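Sorting out the marker drawer this month. Short thread on what stays and what goes.

First rule, I test every marker on scrap card before it goes back in. If it skips after 3 strokes it gets one more shake, then it's out.

I had 8 paint markers when I started in December. Most were bought for one job and forgotten. The Reltitz set was for plant labels. I did two labels.

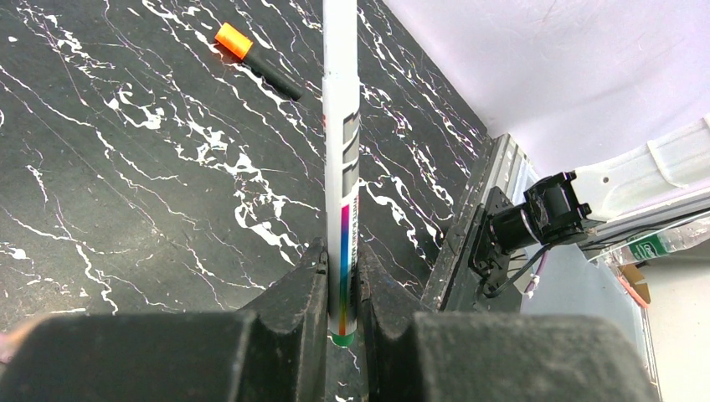
White barrel, green end, black marble tabletop.

The label on this one has gray stripes and a rainbow band, which tells you nothing about the color inside. I go by the ends.

Caps are the other problem. Orange ones, green ones, all over the table by the end of an evening. I now keep a small dish for them – one marker open at a time would be better, but I never stick to it.

Harpreet Landry asked about storage. Mine lie flat in a shallow tray. I used to stand them up in a mug and the tips flooded.

Also asked: does it work on dark paper? White and the pastels do, with two coats. Let the first coat dry fully. Yellow needs 3.

Next up is the pencil box. That one will take longer – Boyang Ren gave me all his old ones when he moved.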